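Plandale clothing swap is back, and it's bigger!

29 Dec 2023

Great news for anyone with a stuffed closet: the Twal Hall swap returns next month with 40 tables, up from 20 in November! Organizer Silvia Tóth is thrilled (so are we) and asks that T-shirts come folded into compact rectangles, neckline at one end, so sizes are quick to check. Bring up to 3 bags per household. Doors open at nine, and coffee's free all morning!

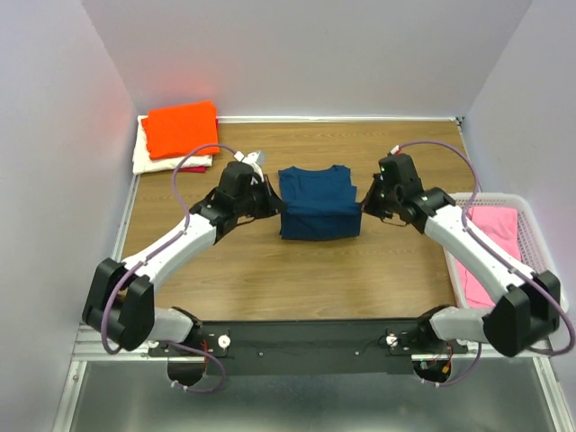
A navy T-shirt folded the swap way, neckline at the back.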